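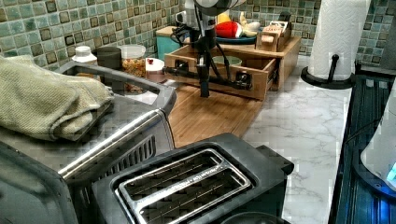
Counter station with toaster, toaster oven and clamped arm.

Kitchen Counter Stations: Setup and Safety FAQ
Applies to all Joltton sites running arms on household counters. Last revised in October.

Does a counter station need its own risk assessment?
Yes. An assessment written for a bench cell does not carry over to a kitchen. File one per counter, and file a new one when the arm is moved to another mounting point.

What may the arm be clamped to?
Any support listed in the site's mounting record. Check the clamp screws before power-on and again after any collision stop. If the support shifts when pushed by hand, the station fails the check.

How should cables be routed?
Down the column and away from heating appliances and cooktops. Leave enough slack for full travel of every joint. Loose loops must not reach the working area.

Are heating appliances allowed within reach?
Yes, provided they are unplugged for motion tests. For tasks that need a live toaster or toaster oven, an operator stays within reach of the stop button for the whole run. Cloth and paper goods come off and away from the appliance before it is plugged in.

What is the speed limit?
50 mm per second during setup and 265 mm per second in normal runs. The limits are set in the controller and are not to be changed from the task script.

Can the cooktop be used during a run?
No. Burners stay off, including those out of the arm's reach.

Do toy items and real food follow the same rules?
For motion, yes. Real food also falls under the Kumton hygiene sheet, which covers gripper pads and cutting boards.

Who may clear a jam?
Anyone with a current Batatar operator card, after the stop button is pressed and the drive light is out. Do not reach into toaster slots with the gripper or with metal tools.

Where are faults reported?
In the Sekiguchi log, under code 521. Enter the station number, the task name and the time of the stop. For a fault that leaves the arm powered and moving, press stop first, then call extension 3237.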